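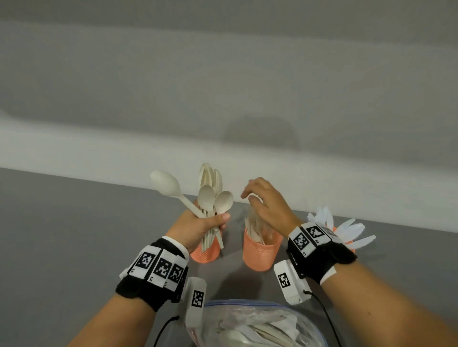 The Zokora 780 is a mobile soup station for canteens, church halls, staff rooms and other places where hot food is served away from the kitchen. It holds two pots in a heated dry well, with a flat serving shelf on the customer side and a cupboard for bowls below. Cutlery is kept off the unit, on a table at the end of the queue, where disposable spoons can be put out by the handful in cups; three salmon-orange cups side by side on a grey tabletop take up little room, and wooden spoons need no cupboard of their own. The serving shelf is then free for bowls and bread. The station runs from an ordinary wall socket and can be moved by one person when empty.

Order code: 3815
Made by: Aebischer
Supplied: assembled, with lids, without pots

General description

The body is a folded steel cabinet on a welded base. The top is a single pressed sheet with two round openings, raised at the rim so that spilt liquid runs to the outer channel and does not enter the well. The channel is emptied through a plug at the left-hand end. The plug is a push fit and has no thread.

Heat comes from two separate flat elements, one under each opening, each with its own control knob and lamp. Either side can be run alone. The lamp shows that the element is drawing current. It goes out when the set temperature is reached and comes on again as the well cools, so a lamp that is off does not mean that the side is switched off. The main switch is on the rear panel beside the cable inlet.

The station keeps food hot. It is not designed to heat food from cold, and soup must be brought to serving temperature in the kitchen before it is placed in the well. Allow the well to warm up with the lids on and the pots out before loading.

Dimensions and data

Width: 780 mm
Depth, shelf folded down: 560 mm
Depth, shelf raised: 790 mm
Height to top surface: 88 cm
Weight, empty: 60 kg
Supply: 230 V, single phase, fitted plug
Cable length: 2.5 m
Castors: four swivelling, two with brakes
Surface: brushed steel top, painted side panels

Measurements are taken over the widest points, including the push handle but not the cable hooks. The hooks stand out a further 35 mm at the rear. If the station is to be stored in a recess, the hooks can be removed with a cross-head screwdriver and refitted on either side panel, where matching holes are already provided under plastic caps.

Pots

The openings take Cindum round pots in the medium size. Pots from other makers can be used if the outside width under the rim is no greater than 238 mm and the rim itself is at least 255 mm across. A pot with a narrower rim will drop onto the element cover and must not be used. Pots with side handles set below the rim will not seat.

Lids are supplied with the station. They are hinged across the middle and have a cut-out for a ladle in the front half. The same lid fits both openings and both halves of the hinge are the same thickness, so a lid can be turned round for serving from the rear. Ladles are not included.

An adapter ring is available for the smaller Cindum pot. The ring sits loose in the opening and lifts out for cleaning. Only one ring is included in each pack.

Serving shelf

The shelf folds up on two stays and locks with a slide on the right. It is meant for bowls, trays and bread baskets, and must not be used as a seat or as a push handle. To lower it, lift the front edge slightly, draw the slide towards the centre and let the shelf down by hand. The stays are not damped.

On stations made before November the slide is on the left and the stays are riveted, not bolted. These stays cannot be replaced on their own. The complete shelf must be ordered, and the new shelf has its slide on the right.

Cupboard

There is one fixed floor and one loose shelf with three height settings. The loose shelf rests on pegs. The cupboard is not heated, although the air inside becomes warm when both elements are in use, and it should not be used for chilled items. The doors open outwards to the full width and are held shut by magnets. A locking door set is available and can be fitted later without drilling.

Placing the station

Stand the station on a level floor with both brakes on. Leave a gap of 100 mm behind the rear panel. The side panels may touch a wall or another unit. Where two stations are used end to end, place the drain plugs at the outer ends as far as the layout allows, and run each cable to its own socket. Extension leads on a drum must be fully unwound.

The castors are suited to hard floors and short carpet. They will pass over a door strip if the station is pulled, not pushed. Remove the pots first. For outdoor use under cover, contact the supplier; the standard model is for indoor use only.

Cleaning

Switch off at the rear, unplug, and wait until the well is cool. Wipe the top and well with warm water and washing-up liquid, then dry with a cloth. Do not pour water into the well. Dried soup on the element cover can be softened with a damp cloth left in place for a few minutes. Wire wool and scouring powder will mark the steel.

Lids can go in a dishwasher. The ladle cut-out has a soft edging strip, which should be pulled off and washed by hand. New strip is sold by the length and cut with scissors. Empty the outer channel at the end of each service, with a bowl held under the plug opening before the plug is withdrawn.

Faults

Lamp does not come on at any setting: check that the rear switch is on and that the socket works. If the other lamp comes on, the fault is on one side only and the working side may still be used.

Soup cools on one side: check that the pot is fully seated and the lid is the right way up. A lid fitted upside down leaves a gap along the hinge.

Station pulls to one side when moved: hair or string on a castor axle is the usual cause. Clear it with the station empty and laid on its back on a blanket.

Water under the cabinet: the drain plug is missing or split.

Spare parts and extras

Hinged lid, single
Edging strip for lid
Drain plug, pack of two
Adapter ring for small pot
Control knob, black
Castor, plain
Castor, with brake
Locking door set
Folding shelf, complete
Cable hook, with screws

Spare parts are sent from the Camau store and are invoiced separately from the station. Quote the serial number when ordering knobs or castors. It is stamped on a plate inside the left-hand door, below the hinge. The number on the carton is a packing number and cannot be used to identify the model.

Delivery

The station is delivered upright on a pallet, to the ground floor only. Packing height is 1,060 mm. Cut the straps, remove the carton upwards and roll the station off by the ramp side of the pallet, which is marked with an arrow. The loose shelf and pegs are taped inside the cupboard. Marks on the painted panels must be reported before the station is put into use.

Last updated: Wednesday, February 12, 2020

This site uses cookies to remember your basket and language setting. By continuing to browse you agree to their use. Accept | Settings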